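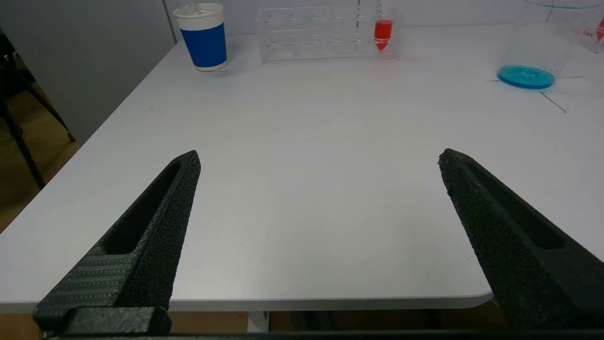
Bench Layout and Handling of Colored Test Liquids
Student project report, Villey course unit 2
Harsh Kanaujia and Vira Palamarchuk
2026-06-20

1. Purpose

The project compared two ways of arranging glassware on a shared bench in the Parkanstead teaching lab. The measured quantity was the volume of liquid lost to spills and drips during transfer from a beaker to conical test tubes.

2. Materials

White table with a smooth top. Clear acrylic test tube rack with rows of holes. Conical test tubes. Large clear glass beaker. Paper cup for stirrers and rinse waste. Water tinted with food coloring, red for the tubes and turquoise for the beaker. All liquids were kept at room temperature.

3. Method

In layout A the beaker stood to the right of the rack and the cup to the left. In layout B the cup and beaker were swapped. Each run started with 100 mL in the beaker. Tubes were filled by pipette, and the table was wiped with a weighed paper towel after each run. The towel was weighed again at once to limit evaporation. We made 11 runs per layout, with five tubes filled in each.

4. Results

Mean loss was lower in layout A for both operators. Most drips fell between the rack and the beaker – the path was shorter in A for a right-handed person. Two runs in layout B were discarded after the scale was bumped.

5. Limits

Both operators are right-handed. The towel method does not separate spilled liquid from moisture already on the table. A repeat with a left-handed operator is planned for November.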